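Home | News | Projects | Newsletter | Archive | Contact

Gripper comparison in the simulated kitchen: parallel jaws ahead, with reservations

10 Jan 2026 | Plovareo Newsletter, simulation group 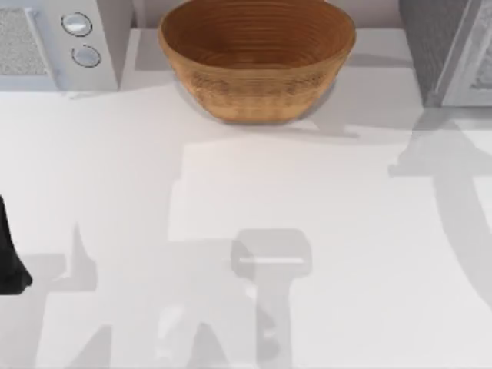

The December round compared two grippers on the same dual-arm setup in the Flillila kitchen environment. Both grippers used the same controller, the same wrist camera settings and the same time limit. The Grornanum is a plain parallel-jaw design. The Daza has longer fingers with a compliant pad model. The task was to grasp a bowl by its rim, lift it and hold it. A round wooden bowl with a wide, flared rim gives a jaw gripper a usable edge, but the outer wall slopes in toward the base, so a grasp placed too low tends to slide upward under load. The bowl starts empty on the white countertop to the right of the microwave.

We ran 1049 episodes in total. Of these, 328 were set aside for tuning approach height and closing force and do not count toward the result. In the remaining episodes the Grornanum held the bowl in over 80 percent of attempts. The Daza came in lower, mostly through contact on approach: the longer fingers touched the inner wall before the palm was aligned. Once closed, its grasps were the steadier of the two.

Shadows were a second variable. With both arms over the counter, their shadows cover a good part of the white surface, and the segmentation step sometimes merged the bowl's own shadow with the bowl. The estimated center then shifted to one side. Turning shadows off removed the error, but we left them on for the scored runs – the real counter will have them too.

Controller settings are unchanged from the previous round, except that the closing speed was halved for the last 2 cm of travel. This reduced rim bounce for both grippers.

Next round: same bowl, Daza with a wider opening angle, and a revised approach path that comes in from above the rim. Episode logs and config files are in the project archive under the December folder.

Contact the newsletter desk | © 2026 Plovareo | Back to top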